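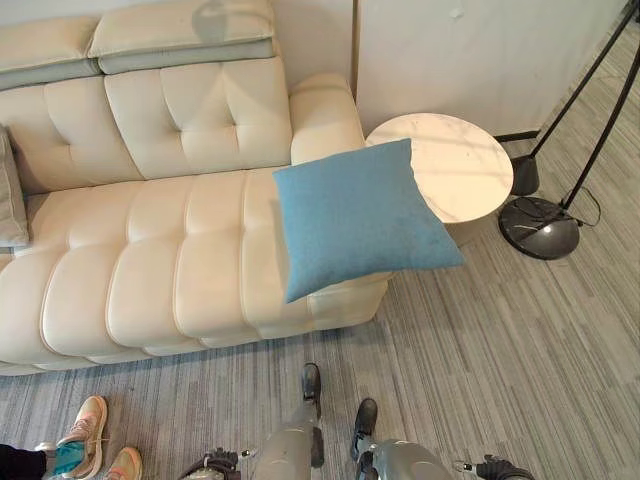
Is it worth paying a playlist pitching service for a first single?

Posted by Mondeteo, June 7, 2026

I put out my first single in January. Bedroom pop, two guitars and a drum machine, recorded at home. It has 423 streams and I'd guess a good part of those are my cousins. A company called Cimavby emailed me offering a "guaranteed editorial-style campaign" for $300. They say they work with independent curators and never use bots. Their site has a lot of quotes from artists but none of the names link to anything. I've never paid for promotion before and I'm suspicious, but I also don't know how else people get heard. Has anyone used them or something like them?

Anozie
Haven't used that one. I'd want to know what "editorial-style" means before I sent them a cent, because to me it means "not editorial." The streaming services' own editors don't sell spots. Anybody who guarantees a number of plays is getting those plays from somewhere, and if it's a bot farm, your distributor can pull the song and you may get a penalty on top of it.

Ask them for 2 playlists they've placed songs on in your genre. Then go look at them. If the list has thousands of followers and every artist on it has almost no monthly listeners, walk away. Same if a death metal track is sitting next to a lullaby. If they won't name any playlists "to protect the curators," you have your answer.

I paid for something similar with my old band. We got 400 plays in one night, all from one city none of us had ever been to, then zero. No saves, no follows.

sad_capo
just make better songs lol. algorithm finds you

Sisden
The algorithm doesn't find people with no listeners, so I'd ignore that one. I'm not convinced paid pitching is always a scam, but I've yet to see it do much for a first release. Pitch the next single yourself through your artist account, well before release day. It's free and it may do nothing. I'd spend the $300 on a decent mix, or on gas to play a few shows out of town. College radio still takes emails too, though don't expect a reply from most of them.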